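Print this page | E-mail this page

How to Run a Gripping Demonstration for Open Day Visitors

This guide is intended for staff of the Osik Training Center who will host a table at the June open day. It explains how to prepare and present a short demonstration in which visitors use a hand-held gripper. It may also be used for school visits at other times of the year.

Before the visit

Each table is assigned one presenter and one assistant. The presenter speaks to the group and the assistant stays beside the person holding the gripper. Please confirm your pairing with Liudmyla Sirko in the program office before the schedule is printed.

Groups are limited to 11 people. A full session lasts 30 minutes, including time for questions, and the doors open to the first group at 10 a.m. The center expects about 200 visitors, so sessions must begin and end on time.

Collect the following from the store room:

One hand-held gripper for each table
A selection of light objects, at least one of them tall and narrow
A tray for objects waiting to be used
A white sheet or board to cover the working part of the table
The printed visitor card

Open and close each gripper fully several times. The finger pads should meet evenly and the arms should move freely at the pivots. If a joint catches, return the gripper to the store room and sign out another. Do not oil the joints on the day of the event.

Step 1. Introduce the task

Begin by asking the group how they would pick up an egg, a book and a sheet of paper. Most visitors will notice that they change their grip each time. Explain that a gripper with two fingers must manage all of these with one simple motion, and that the person or program guiding it has to choose where to take hold.

Keep this introduction under five minutes. Younger visitors in particular will want to move on to the equipment.

Step 2. Show a slow grasp

Place a light, upright object on the white surface. Bring the open jaws toward it at a steady height, with one pad on each side. Stop before the pads make contact and let the group look. Then close the jaws until both pads touch and hold still.

For a tall object, take hold near the middle. Soft or papery objects need very little pressure. Ask the group to watch the sides of the object as the pads close.

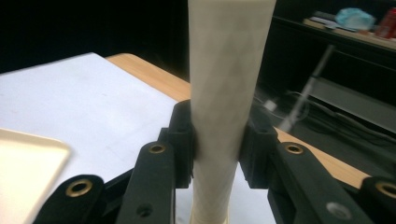
Upright tube held between the two finger pads, near its middle.

Once everyone has had a clear view, lift the object a short distance, pause, and set it down in the same place. Open the jaws fully before drawing the gripper away. A common error is to pull back too soon, which can tip the object over.

Step 3. Invite visitors to try

Hand the gripper to one visitor at a time. The assistant should remind each person to keep fingers clear of the arms and pivots. Allow two attempts each. If an object falls, the assistant replaces it and the visitor may begin again.

Visitors who finish early may compare a high grip with a low one on the same object. Ask them to describe the difference to the group in their own words.

Step 4. Connect the task to automation

Close by explaining how the same decisions are made in automated work: where to approach, how wide to open, how firmly to hold and when to let go. The Kemitz wall panel next to the main entrance gives a short history of gripping machines and is suitable for groups waiting for their next session.

After the session

Return all objects to the tray and wipe the finger pads with a dry cloth. Record any damage on the equipment sheet. Unused visitor cards should be returned to the program office; 140 have been printed for each room.

Questions about this guide may be directed to Man-lok Su, Public Programs.

Print this page | E-mail this page

Reader comments (3)

hutsuliak_r
Is there a version of the visitor card in large print? We had two requests for one at our table last year.

Public Programs
Large-print cards are kept at the front desk. Please ask for them when you collect your equipment.

Dana P.
I used this with a group of nine-year-olds and two attempts each took longer than planned. I would cut the introduction to three minutes for that age. They loved comparing the high and low grips.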